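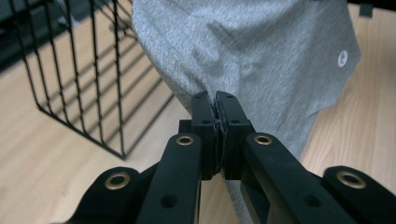

Skedness Manipulation Software Group

Opinion – Lacey Bainbridge

Dec 24, 2025

Planning gets too much of our budget, and release timing gets almost none. I have been saying this in meetings since June, so I may as well write it down.

Our laundry work runs on three layers. Wunton does perception, Dobson does the motion planning, and a small piece of code called Peltness decides when the fingers open and close. Wunton and Dobson each have their own roadmap. Peltness has 200 lines and a config file. When a run fails, though, I open the Peltness log first, and most days I don't have to open another one.

Take a grey t-shirt held by one fold. The two fingertips have closed on a thin strip of it, the rest drapes away behind, and a tail of fabric hangs down between the finger arms. From the planner's point of view the grasp is finished. The gripper reports closed, the target was inside tolerance, and Dobson is ready to send the next trajectory. What we don't know is how much cloth is between the pads. A pinch that narrow could be one layer or two, and the closing width barely changes between them.

The usual answer from the perception side is a better segmentation model. I don't agree. Once the fingers are shut, the part of the shirt that matters is the part they are covering. A model can find the hem, and it can find the little round white logo, and both are useful for working out which way up the garment is. Neither one tells you what the grip is holding.

My preference is for a boring change to the control code. After closing, hold for 80 milliseconds, lift nine millimetres, and compare the motor current with the value at contact. If it has dropped, open and try again before the planner is told anything. The whole check fits in the existing loop and needs no new hardware. We tried a rough version on the bench and I liked what I saw, but I won't put a number on it until someone other than me has run it.

There is a fair objection about speed. Every grasp gets slower, including the ones that were fine to begin with. I'd accept that. A dropped sleeve costs a full replan, and the replan starts from a crumpled state that Dobson handles badly.

The other objection is that a learned policy will pick all this up from demonstrations. Maybe it will. The person holding the gripper feels the cloth start to slip and squeezes harder, and none of that feeling is in the video we train on. We would be asking the policy to copy a reaction without the signal that caused it.

So for the next cycle I want one engineer on Peltness full time, and the log format fixed so that grasp events carry the same timestamps as the Wunton output. They are on separate clocks at the moment – I line them up by hand in a spreadsheet.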